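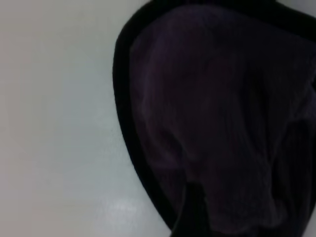 Dark fabric on a pale surface, seen from the wrist camera.

A failed grip is easy to forgive when the object is soft and cheap. The Gwilliam laboratory at Ullthorpe ran 400 picks in May and logged 14 in which the Tosen controller reported a secure hold when the fingers had closed on nothing. No one was hurt. The report filed them as minor. In our view that was a mistake, and the label should be withdrawn.

A controller that reports a hold it does not have will go on to act as though it were carrying something. It will lift, travel and release on the strength of a false reading. With a sleep mask the cost is small — with a glass vessel or a blade it would not be.
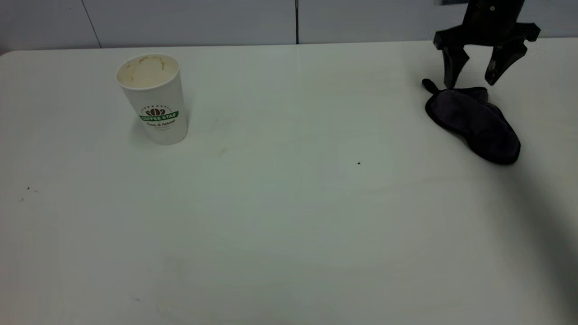

Warnard, replying to an earlier draft of this essay, argued that every sensor gives false readings and that a rule strict enough to catch them all would bring useful testing to a halt. The point is fair. We do not ask for perfect sensors. We ask that a false hold be recorded as a safety fault and that the arm be stopped until the cause has been written down.

Thin paper presents the opposite difficulty. A force that suits folded cloth may crush a cup, and staff who lower the limit to protect the cup make a missed grip harder to detect. Both settings belong in the same report.

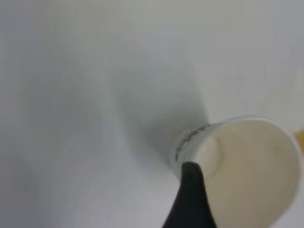

Should testing stop until the controller is replaced? Testing may continue at reduced speed, provided that a second check confirms each hold before the arm travels.

The laboratory has proposed a further 200 picks under the existing rules. We would ask it to change the rules first.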